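Home | Kitchens | Checklists | Comments
Posted in January by the Bezerra House kitchen desk

Worktop and Table Safety Check, Dadbridge Kitchen

Fill this in before the first session and again at closing. Mark each line OK, FIX or N/A, and please write comments, we love comments!

1. Table surface wiped, no sticky patches. OK
Comment: Huge improvement on December. The new cloths are great.

2. Bowls and cups free of chips at the rim. OK
Comment: Ran a finger around every rim in the Jernness set, all smooth. One Plostska mug had a rough spot and has gone in the discard bin.

3. Breakables kept 2 inches or more from the table edge. FIX
Comment: Fine at opening, but a saucer had crept out by noon. Moved back.

4. Cables kept off the eating and prep area. FIX
Comment: See below. An easy one to put right!
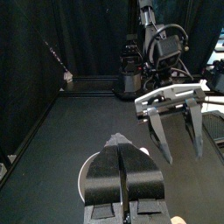

Item 4: white rim in front, black cables at the foot of the stand behind.

Bundle the cables with the reusable ties (there's a bag of 100 in the drawer, so go wild) and run them down the back. Recheck after 30 minutes of use.

5. Floor dry and clear, 40 inches of walkway on the window side. OK
Comment: Lovely and wide now that the stools stack.

6. Outlet covers in place, plugs fully seated. OK
Comment: All snug.

7. First aid box stocked. FIX
Comment: Low on small bandages, everything else is there. Added to the Jernness order.

Result: pass with three fixes. Really nice work on the surfaces, keep it up! Next check at 8 a.m., start with item 4.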